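Gallery: does a lavender sheet help you find anything?

October, by the Gekitz home desk

Pale purple, flat, and straight along its top edge. Lavender is the colour the colour-coders keep telling us to buy for the things that don't belong anywhere else.

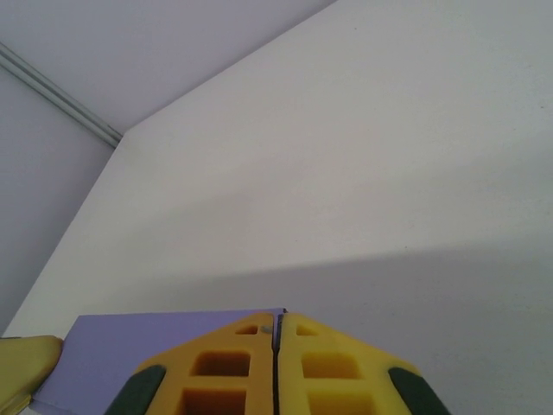 One reader wrote in to say that we were being unfair before we had even started. Her lavender section has held guarantees and instruction leaflets for years, she said, and she can put her hand on the one for the boiler in the time it takes the kettle to boil. She did add that she is the only person in the house who knows what lavender means.

Well, quite. The promise behind all these coloured cards and panels is that your eye goes to the shade before your brain has read a word. That may be true of red. I have my doubts about lavender, which in a dim cupboard looks a lot like grey, and on a sunny windowsill looks a lot like white after a summer or two.

Ojala sells its card in 11 colours, and the chart that comes with the pack gives each one a job. Red for bills, green for the garden, fair enough. Lavender gets "personal projects". I asked in the office what would go in there and got knitting patterns, holiday plans and a half-finished complaint to the council. You could call that a category. I'd call it a pile.

Then there is the matter of how much you have to buy. The Filtico pack is 100 sheets, all one colour, and I can't think of a household that needs that many of anything in pale purple. The Clistitz mixed pack is more sensible but leaves lavender out, so if you have followed somebody's system to the letter you end up ordering twice.

I will give the stuff this much. A stiff, plain sheet is a handy thing to have on a desk. It keeps glue off the table, it makes a decent backing when you're sorting small bits, and you can write on it in ordinary pencil and rub it out. None of that depends on the colour. The brown back of an old writing pad would do just as well, and you have probably got one in the drawer.

If you do want to try it, start with two colours that look nothing like each other under your own kitchen light. Use them for a month. Write a word on the top edge anyway, in large letters, for whoever else lives there.

Recent galleries
Drawer dividers, and what ends up behind them
Do clear boxes make you tidier?
Ojala 2406 label sheets: do they peel?
Eight ways to store wrapping paper, most of them bad
The Clistitz desk tray after a winter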